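Notebook, bench 2, September

Kinesthetic teaching for the tower teardown and rebuild, continued from the last entry. Goal for this block is a clean set of hand-guided demonstrations for the memory module task, plus a decision on whether to keep hand guiding or go over to the remote handle for the insertion half.

09:20. Brought the arm up in gravity compensation. Payload still set for the old flange adapter, so the wrist drifted down when released. Corrected the payload mass and center of mass in the Closus controller settings, repeated the release check at four poses. Drift gone at three. At the fourth (elbow high, wrist folded back) it still creeps, but that pose is outside anything the task needs. Left it.

Friction compensation on joint 4 set to the lower of the two values tried. At the higher value the joint keeps moving after the hand stops, and the demonstrations pick up a small overshoot at every waypoint. At the lower value it is stiffer to lead by hand but the recorded path is honest.

09:50. First batch, hand guided, free-space approach only. Start at park pose, come over the case, stop at the pre-grasp point above the memory slots, back out. Recorded at 200 Hz, both joint positions and estimated wrist force. Demonstrator stands on the long side of the table and holds the arm at the wrist with one hand and above the elbow with the other. Holding only at the wrist gives random elbow positions and the averaged path ends up somewhere none of the demonstrations went. This cost us most of last month, so writing it down again: two hands.

Accepted the batch after discarding the ones with a pause longer than 2 s in the middle. Pauses are not a problem for playback but the segmenter reads them as waypoints.

10:40. Second batch, with contact. Module held in the tool, lowered to the slot, aligned on the notch, pressed until both ends seat. Hand guiding is poor here. The force the demonstrator puts on the wrist adds to the contact force, and the estimator can't separate the two. Peak readings of 34 N at the moment of seating on one demonstration and barely half of that on the next, with the same module and the same slot. Playback of the averaged force profile stalled with one end of the module up.

Options considered:

a) A force sensor between the flange and the tool, with the hand always above the sensor. Works in principle. We have the Rüegg unit in the cabinet but no bolt pattern that matches, and the extra length costs reach at the far slots.

b) Guide by hand to the pre-insert pose, then switch to remote for the last part. The remote handle puts no load on the arm, so the wrist estimate is contact only.

c) Record position only and let a search routine handle the contact. Already tried at Hinport. Slow, and marks the slot edges.

Going with b for now.

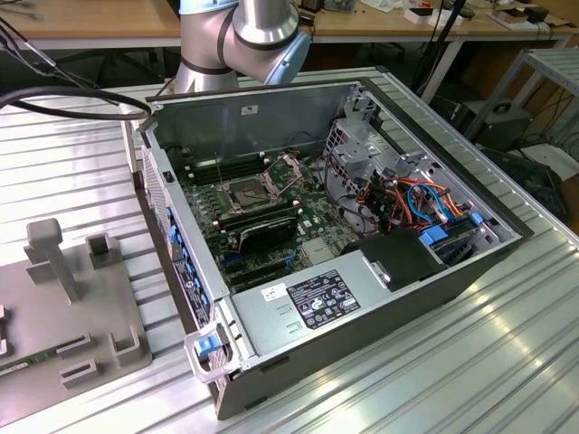
Path constraints for the case interior. The hand-guided demonstrations all come in from above and tilt late, and the playback has to respect that, so the keep-out volumes were redrawn by touching off the tool tip on the case and saving points. The drive cage gets a full-height box with an extra margin on the side where the orange, blue, red and black wires come out, because the wires don't return to the same place after being pushed and a box drawn tight to the metal is no use. The power supply gets a plain flat-topped box. The board itself gets no volume, only a minimum height that is released when the task enters the insert segment. With the CPU socket open and its lever raised, the lever sets the minimum height in that area, and any demonstration that crosses over the socket needs to be checked against it before it goes into the training set. Two of the first batch failed that check and were removed.

Also moved the park pose further from the case. The old one was saved when the table held only the fixture plate.

13:15. Remote handle set up. Scaling 1:1 for approach, reduced to 1:4 when the pedal is held. Force feedback on the handle is on but low. With the feedback turned up the handle chatters on contact, which is the delay in the loop showing up, and the chatter goes straight into the recording.

Handover from hand guiding to remote is done as follows:

1. Guide to pre-insert pose, let go, wait for the controller to report still.
2. Change mode to hold. Check the wrist force reading is within 1 N of zero. Tare if it isn't.
3. Pick up the handle, align it by feel, press the clutch. The arm must not move when the clutch closes. If it moves, release and start the step again.
4. Pedal down, insert.
5. Release the clutch before opening the tool. If the tool opens first, the small twitch of the hand drags the module sideways.

Mode change writes a marker in the log, which saves cutting the demonstrations by hand later.

14:00. Third batch, mixed method. 40 demonstrations recorded. Time per demonstration is longer than with hand guiding alone, most of it in steps 2 and 3. Peak seating force is far more even. The approach segment looks the same as in batch one when overlaid, so the two can be pooled.

Rejected: the ones where the clutch closed with a jump, and one where the demonstrator corrected the alignment twice. The double correction ended in a good insertion, but the regressor has no way to represent a motion that goes back on itself and will blend it into a wobble. Kept that file separately under "recovery". We will want those when we get to failure handling.

15:10. Trained the movement model on the pooled set. Approach and insert are fitted as separate segments, joined at the mode marker. Orientation fitted as quaternions with the sign made consistent first. (Forgot this on the first run and the wrist took the long way around in simulation. The check is now in the script, line 1816 of the old monolith, and should be moved into the loader when someone splits that file.)

Playback in simulation against the new keep-out volumes: no violations. Closest approach is at the drive cage margin on the way out. The retreat path is just the approach reversed, and the case doesn't require it to be. A straight lift would be shorter and clear everything. To be taught as its own segment.

15:45. Playback on the real arm at quarter speed with a hand on the stop, no module in the tool. Tracks well. Slight offset at pre-insert along the long axis of the slot, nearly 1 mm, the same direction each time. Suspect the case was nudged between the morning touch-off and now. It is held by its own weight on the table ribs and nothing else. Hand guiding puts a lot of incidental contact on it.

Re-touched three corners, updated the case frame, ran again. Offset gone.

16:20. Playback with module, quarter speed. Five runs. Four seated at both ends. One stopped on the force limit with the notch end low and the far end high. Log shows tilt at contact larger than in any demonstration, so this is not the model copying a bad example. The module had probably shifted in the tool at pickup. The pickup is not taught yet, we load it by hand.

Notes for next entry:

Clamp the case. The Skaltness edge clamps fit the table ribs but need a soft pad against sheet metal.

Teach pickup from the fixture with the remote handle, same scaling. Until then, check the module against the tool jaw by eye before each run.

Record the straight-lift retreat, hand guided. No contact, so no reason to use the handle.

Ask for the adapter plate for the Rüegg sensor anyway. If the cable connectors are the next task, the forces are lower than what the wrist estimator can resolve and the mixed method will not be enough.

Data for batches one and three copied to the group drive. Batch two kept local, force channels not to be used. Arm parked, brakes on, handle unplugged.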